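Section 4: Planning and budgeting before you order

I wrote this section last, after watching my own first order go sideways, so please read it before you fill out the form in Section 5. It covers what to buy for a hand-held gripper setup, how many of each, and which bits you can put off until November if money's tight.

4.1 Work out what you'll be picking up

1. Write down the jobs, in plain words. "Fold shirts" is fine. "Household tasks" is too vague and you'll end up buying for everything.
2. Next to each job, put the floppiest thing in it and the heaviest thing in it. Those two decide which fingers you need.
3. Mark any job that needs a free hand as well. Straps, buckles and anything that has to be held open usually do (mine all did!).

Note: If more than half your list is fabric, order spare fingers right away. I skipped them the first time and lost 17 days waiting on one little bag of parts from the Turkberg warehouse.

4.2 Set the quantities

1. Plan on one gripper per person working at the same time, plus one spare for the whole group. We run 2 and share a third.
2. Give every unit its own label number and put that number on your purchase sheet. The Kang sheet has a column for it already. Use it! Sorting out which unit went back for repair is miserable without one.
3. Add a storage case per unit. The padded Droseo case is the one I keep buying, and it takes the gripper with the fingers still on.
4. Count your chargers and storage cards separately from the grippers. They live on page two of the order form and they're easy to miss.

Caution: Don't mix finger sets from different production runs on one gripper. Check the run number on the bag before you open it, and order replacements in pairs.

4.3 Put a number on it

My starter budget was $555 per station, before shipping. That paid for the small stuff only (case, spare fingers, cards, a charger, a wall hook), with the Indis gripper itself on a separate line. Keep those two lines apart if you can, as the small stuff gets used up and you'll be buying it again.

1. Enter the gripper price from your current quote. Quotes run out after 60 days, so look at the date first.
2. Add the station kit.
3. Add shipping both ways for one repair. You may never use it, but I've been glad of that line more than once.
4. Leave furniture out. A bed, a table or a patch of clear floor does the job, and I'd sooner have the extra fingers.

4.4 Try it in a real room before you commit

Borrow or rent one unit and run the two most awkward jobs from your list in the place where the work will really happen. Bedrooms are tighter than you'd think once someone's moving around in them with a gripper in one hand and a strap in the other.
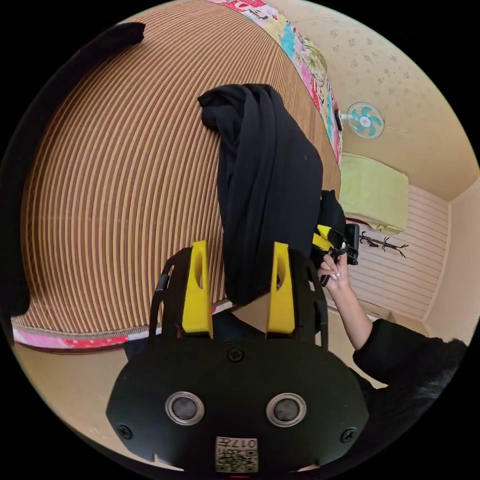
Fig. 4-1. Gripper unit 017 with black fabric between the yellow fingers and a strap with a yellow buckle or clip in the other hand.

1. Do each job ten times and note where your arm gets tired.
2. Check that long fabric hangs clear of the linkage on both sides.
3. Try it with sleeves on. Bulky cuffs get in the way when both hands are close together.
4. Go back to your list from 4.1 and cross off anything you wouldn't want to do all afternoon.

Note: Prices and part numbers in this section were checked on August 14, 2026. If your quote is newer, go with the quote.

When your list, quantities and budget line up, carry on to Section 5 and have your label numbers handy.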